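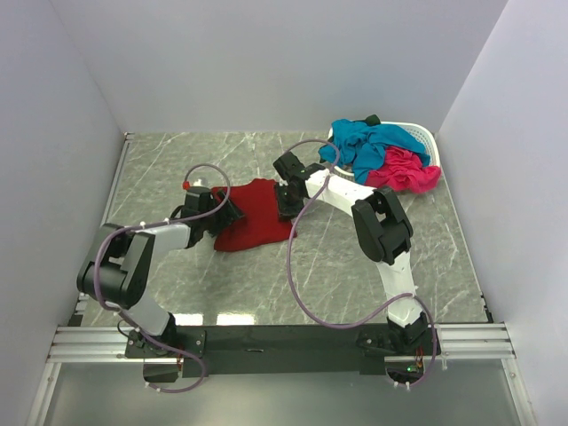

Unit 5 deals with the handling of household laundry between the dryer and the shelf. Students in the Casturden Certificate in Domestic Services will already have completed the units on sorting by fiber and on water temperature, and the notes assume that material. The first principle of the unit is that folding is done one article at a time on a clear, flat surface, with the remaining load kept to the side. A red cloth laid flat near the middle of the working area, with the white plastic basket and its heap of clothes away in the corner, is the arrangement students should reproduce at their own stations before beginning any exercise. The basket should be within reach and should not rest on the part of the surface used for folding.

5.1 Preparing the surface

Any smooth, hard surface is acceptable provided that it is clean and dry. Stone and sealed wood are both suitable. A padded ironing surface is not recommended for folding large pieces, as the edges drag and the corners move out of line. Wipe the surface before the first article and again after any load containing towels. Rings, bracelets and watches are to be removed.

5.2 Laying flat

Take the article from the basket by one edge and shake it once. Lay it down with the longest side toward you. Smooth from the center outward using the flat of both hands. Wrinkles that remain at this stage will be pressed into the fold and will still be there when the article is taken from the shelf.

Check seams, hems and care labels while the article lies open. Anything stained, damp or torn is placed in the return pile and entered on the load sheet. Do not fold a damp article with the intention of coming back to it.

5.3 Small square and rectangular pieces

Napkins, dishcloths and hand towels are folded by the half-and-third method. Hold the two corners nearest you, bring them to the far corners and align the edges before letting go. Smooth the fold. Turn the piece a quarter turn and fold in thirds. The finished piece should show one closed edge toward the front of the shelf. Students who are left-handed may reverse the turn.

The most common fault in last year's practical assessment was the release of one corner before the other had been aligned. Mr. Van Dijk will demonstrate the correction in the second session.

5.4 Order of work

Large flat pieces first, then small flat pieces, then shirts, then knitwear, then socks. The order applies to mixed loads only. Where a load has been sorted in advance under the Martens system (see Unit 3), work through it as received.

5.5 Practical exercise

Work in pairs. One student folds a full mixed load of 19 articles while the other completes the load sheet. Exchange roles and repeat. Load sheets are to be signed by both students and handed to Ms. Cordero at the end of the session. Unsigned sheets will not be marked.

Reading: Allix course reader, chapter on linens and storage. Copies are held in the resource room under shelf number 460.

Questions on assessment should be addressed to Roel Timmermans, course coordinator.

Filed under: Course Handouts, Domestic Services, Laundry
Shares: 5
Contact the Domestic Services office | © Casturden. All rights reserved. | Back to top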